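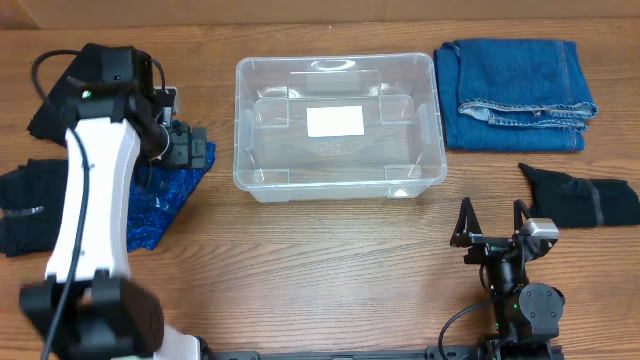
4.2 Finger pads

We compared two pad sets on the clothes-packing task, Drelley and Virley, with the same arms and controller. The items were folded jeans, a black sock, a blue glitter fabric and other black clothing, all to go into a clear bin. Each set ran 36 trials. Lesego Mabuza reset the table between trials. A trial failed if an item slipped before release – partial drops over the bin rim also counted as failures.
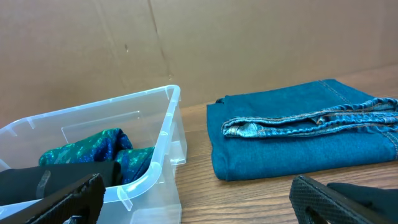

4.3 Wrist camera view

Policies trained on wrist images alone reached almost 68 percent. Most errors came at the approach, when few items were in view (Figure 4).
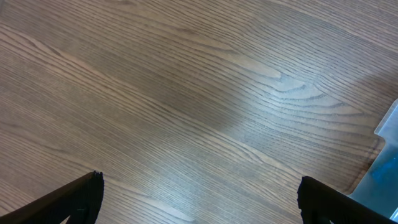
Figure 4. Wrist camera view with the fingers open over bare tabletop.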